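Stikness Expands Tabletop Data Program

January 1, 2026

Stikness has extended its program of recorded handling tasks for two-handed robots, the company announced Thursday. The program, carried out with the engineering firm Brodard, has gathered 3127 demonstrations since July. Each one records a person guiding the robot's arms and hands through a short task with groceries, toys and other household goods.

Operators at the Plamska site work in pairs and change the arrangement of objects between recordings. Packaged snacks have been given priority in the current round.
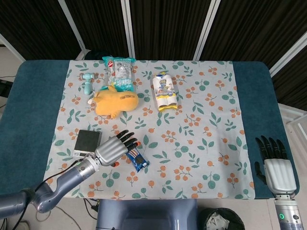
Recordings are reviewed before they are passed to the learning system. In the most recent batch of 100, reviewers accepted 87 and returned the others to be repeated.

"We want the system to learn from careful work, and that takes patience from the operators," said Roald Halvorsen, who directs the program.

Stikness will open 2 further stations at its Amundsen building. Operators for the new stations will be trained at Plamska. Applications are accepted through the company's personnel office.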